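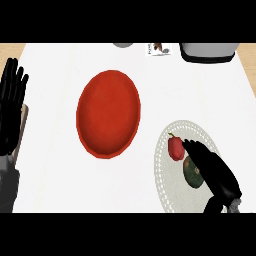 Apr 13, 2018

Thread on what has changed at the Zuvau packing kitchen in Tetville now that we're getting ready for the robot station. I've been a lead on the produce line there for four years. People keep asking me, so I'm putting it in one place.

What we do: meal boxes. Each box has a recipe card, dry goods, sauce and a produce tray. On a normal shift we send out around 1000 boxes. The produce trays are the slow part and always have been.

There are eight of us on produce. You stand at a table, you read the ticket, you pick the vegetables, you look them over and you put them in the bowl. The next person trays what's in the bowl. Then you do it again until break.

Management signed with Grindix over the winter. Two arms at one table, with hands that have fingers. The station goes on the floor in June. It takes one of our four tables to start with.

Before that, the whole job gets worked out in simulation. The table is there, and the bowl, and some produce to pick up. Grindix runs it on their end and one of us sits with them on a call two afternoons a week. Most weeks that's me.

I wasn't expecting to be asked much. I get asked questions the whole time. Which item goes in first? How do you hold a pepper? What do you do with the other hand? I had to go stand at my own table and watch myself to answer that last one.

Order matters more than people think. Heavy and hard goes in first, soft goes on top. An avocado that's ready to eat will bruise under almost anything. All of us knew that and it wasn't written down anywhere. Now it's on a sheet.

The sheet is one change I like. When I started, training was two days of following someone around, and what you learned depended on who you got. The new people this spring got the sheet on day one and asked better questions.
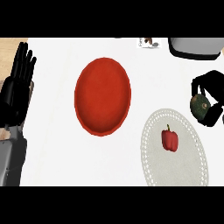

Speed is what everyone at work wants to talk about, so here's where that stands. A good picker on our line does 200 items an hour with checks. The simulated station is well under that and Grindix says so. A lot of it is reach and grip. With the avocado up in the right hand and the pepper still on the mat, the left hand is over on its side of the table, open, holding nothing. One of us would have picked up the pepper with it. I brought that up on the call and they wrote it down.

They did explain it. Two arms working close together can run into each other, so for now one does the picking on this task. Makes sense. It's also half the reason our own numbers are what they are. We use both hands without thinking.

What it can't do yet is the check. You squeeze an avocado a little by the stem and you know. You turn a pepper over and look for the soft spot on the bottom. For the first months a person will check everything before it gets to the station. That's a new job and it didn't have a name until last month. It's called intake check.

Intake check pays the same as picking. I've asked for it to pay more. You're standing less but you're responsible for everything that goes through, and if a bad one gets into a box it comes back to you. No answer on that so far.

Headcount. We were told no layoffs on produce this year, and we got it on paper, which I pushed for. What the paper doesn't say is whether they'll fill a spot when somebody leaves. I think that's where it will show up. If you're at a place that's getting one of these, ask about open positions as well as layoffs.

Shifts are changing too. The station needs someone there for setup before the line starts, so one person comes in at 5 instead of 6. We rotate it. A couple of people with kids asked to be left off the rotation and that was granted.

Wrists and shoulders. I've had a bad right wrist for two years from this work. If a machine takes the third and fourth hour of straight picking off me, I won't miss it. I know people on the line who feel differently, mostly the fast ones. They're proud of their count and they should be.

The software that sends the tickets is called Maglaya. We've been on it since last fall. It used to print whatever order the items came in. It now sorts them the way the sheet says, for the station's sake, and that helped us right away. My table went from 190 items an hour to just past the 200 mark with no one working harder.

So if you ask me what automation has changed so far, before any robot has touched a real vegetable in our building: a sheet, sorted tickets, one earlier start time and a new job that needs a better rate.

Replies are open. If you've worked next to one of these stations in food, I'd like to know how they handled cleaning between items and who got stuck doing it. That's on my list for Tuesday's call.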